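The Gauge at Plullgate

The gauge at Plullgate was read at six in the morning and six at night, and the figure was entered in pencil. Ink was forbidden under the Lumow rules, which had been drawn up for a wetter river.

In October the level stood at 52 for eleven days. The keeper checked the float, the chain and the counterweight. All three moved freely. He entered 52 again and cycled down to Claver, where the lower gauge had fallen by 17 over the same period. The two were joined by a straight channel with no sluice.

He wrote to the office at Segura, enclosing both sets of readings. The reply took more than 30 days. It stated that the Plullgate gauge had been withdrawn from service, that the float had been taken out for repair in the spring, and that no keeper was at present employed there.

He read the letter twice - the second time standing at the gauge house door. Then he went in and lifted the cover. The float rose and settled on its chain. It was six o'clock. 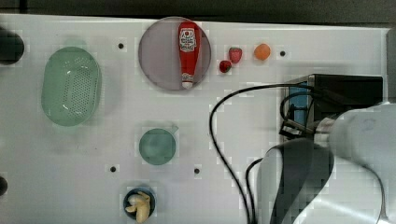 He sharpened the pencil and wrote 52. In the column for remarks, which he had never used, he put the date of the letter and his initials.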